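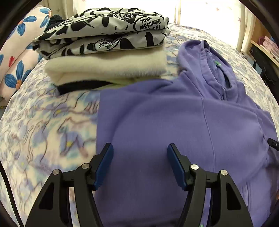 3.2 Folding of hooded garments

Household folding studies tend to treat the sweatshirt as a T-shirt with longer sleeves. The hood is then left to the person folding, and it is the part that decides the final shape. Figure 4 shows two states of a purple hooded sweatshirt on a bed: (a) laid flat, beside a stack of folded clothing; (b) folded and bunched, with the hood gathered into a rounded mound.

We coded garments from 20 households in Briltby and Bratton, following the Butorum scheme with 2 changes. First, the hood received its own code and was no longer grouped with the collar. Second, surface was recorded separately from support – a patterned bedspread on a soft mattress scored differently from the same cover on a table. 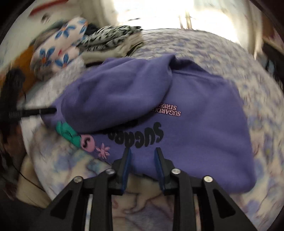 Thick fleece resists a sharp crease. In state (b) the hood forms a broad curved fold over the upper half of the garment, and the large black lettering of the print runs partly under it. We coded such prints as "interrupted". Of 1,943 folds in the full set, interrupted prints were most common where the hood had been turned down before the body was closed.

Stack height was measured at the center and at the thickest edge. Garments with a hood were placed on top of the stack more often than below it, and 8 participants kept them in a separate pile. The Güler index, which assumes even thickness, was not applied to these items.

Home | Issues | Authors | Submit | Contact
Search this journal Enter keyword Go

Comments (3)
foldline: Was the hood code applied to zipped garments too?
mk_textiles: Useful section. The collar grouping in Butorum has always been a problem for fleece.
reader 8: Table of stack heights would help.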